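Packing and kitchen tips for your volunteer teaching placement

I've done three stints teaching English overseas now, the last one at a little primary school outside Usuga, and every time somebody from the Grutcombe group emails me before they fly out asking what to take for the kitchen. So I've finally typed it all up. Most of this is about the shared house and how to run it on not much money, with a few classroom bits at the end.

Before you go

Leave the fancy knife at home. Take one small paring knife in your checked bag, a peeler you like, and a proper tea towel (two if you can squash them in). I also pack a flat silicone lid that sits over any pot or bowl. It weighs next to nothing and I used mine every single day!

Spices are cheap once you're there, so don't cart them across the world. What I do miss is a decent can opener. The one in the Usuga house was so blunt that we were opening chickpeas with a screwdriver by week two.

Setting up the shared kitchen

Do a big clean on the first day, before anyone gets attached to a shelf. Pull everything out, wipe the cupboards with hot water and a good splash of vinegar, and let them dry with the doors open. Bay leaves in the flour and rice seemed to keep the weevils down for us, but a jar with a screw top is better if you can find one at the market.

Label your food with masking tape and a marker. There were 8 of us in the house at one point, and the peanut butter situation got quite tense. We ended up with one shelf each and a bottom shelf for anything shared - oil, salt, tea, sugar, onions.

Water is the big chore. Boil it at night, leave it covered to cool and pour it into clean bottles in the morning. Rinse the bottles with boiled water too, and give them a shake with a spoonful of dry rice and a drop of detergent when they start to look cloudy. Comes up beautifully.

Cooking for a crowd on one burner

Soak your beans and lentils before you leave for school. Cook the rice first, wrap the pot in a blanket and stick it in a box, and it'll stay hot for ages while you get on with the curry. Jhosep Cárdenas, who coordinated our placement, taught me that one and I still do it at home when I've got people over.

We put in the same amount each on a Monday and one person did the shopping. Keep the receipts in an envelope on the fridge. My best week I fed the lot of us and had enough left over for mangoes.
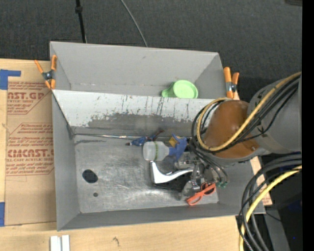
The other thing with a shared house is the washing up, and I'm a bit of a tyrant about it. Whoever cooks doesn't wash. Scrape the plates straight away, soak anything with rice stuck to it in cold water (hot turns it to glue) and do the cups first while the water's clean. If a pot has burnt on the bottom, simmer a couple of spoons of bicarb in it for ten minutes and go at it with a wooden spoon.

Bits for the classroom

Save your jars and tins. I had 60 kids across two classes and we used old tins for pencils, chalk stubs and counters. Run a finger of tape around the cut edge so it isn't sharp. Flour paste works fine for gluing paper if you can't get the real stuff - one part flour to three parts water, stirred over a low heat until it goes shiny. Make a small batch as it goes off fast in the heat.

Chalk lasts longer in a tin with a few grains of rice to keep the damp out. And take more coloured pencils than you think you need, plus two metal sharpeners. The plastic ones snapped in January and I spent a whole term sharpening with that paring knife.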